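Linen service moves to Domgate in October

From October, the linen for all guest rooms at the Unel and Zamach houses will be handled by the new laundry at Domgate. The old contract with Rieger ends the same month. Guests should notice very little, but owners and long-stay tenants will need to change a few habits.

Bags go out by 8 a.m. on the landing, as before. The pickup van now comes once in the morning and no longer in the late afternoon, so anything left out after lunch will wait until the next day. Clean linen is returned within 24 hours in the same bag, with the room number on the tag.

Domgate can take 220 sets a day, almost double what we send now in high season. That leaves room for personal laundry, which Rieger stopped accepting last spring. Shirts, towels and small items can go in a separate bag. Please keep blankets and duvets out of it – they are cleaned twice a year on their own schedule, and Annelore Lenz keeps the list for both houses.

We have also bought 100 new fitted sheets. The old ones had shrunk enough to pop off the corners of the wider mattresses, and several people wrote in about it. The replacements are cut deeper. If yours still comes loose, leave a note with the room number at the front desk and a larger size will be sent up.

The cost of the change is 3,000 for the year, taken from the shared housekeeping budget. Monthly charges stay as they are. Nikola Bošković has the full price list for personal items and can send it to anyone who asks. Lost items should be reported to him within a week, with the tag number if you have it – Domgate cannot trace a bag without one. 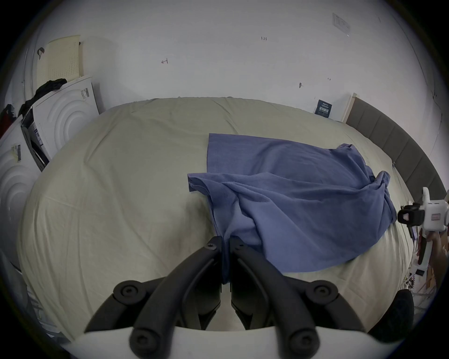
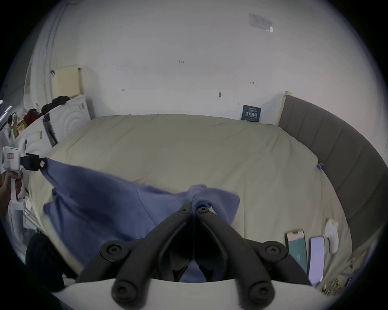
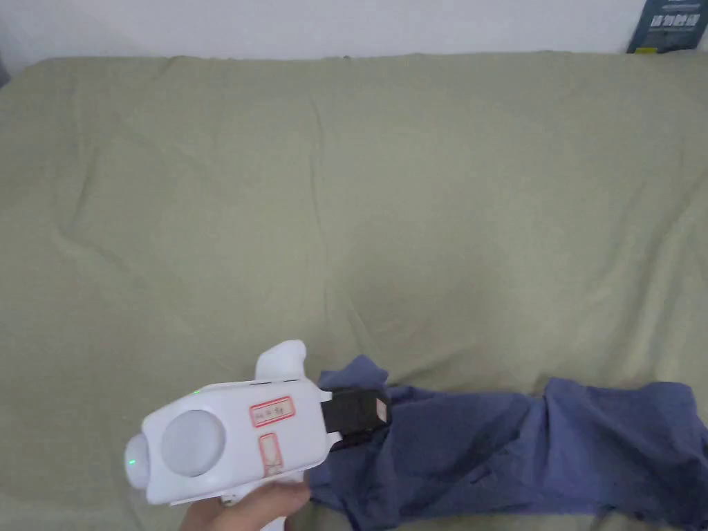 Blue cloth on the bed.

Recent items
Winter heating hours at Unel
Bicycle room: new keys
Zamach stairwell painting, second stage
Front desk hours for the fall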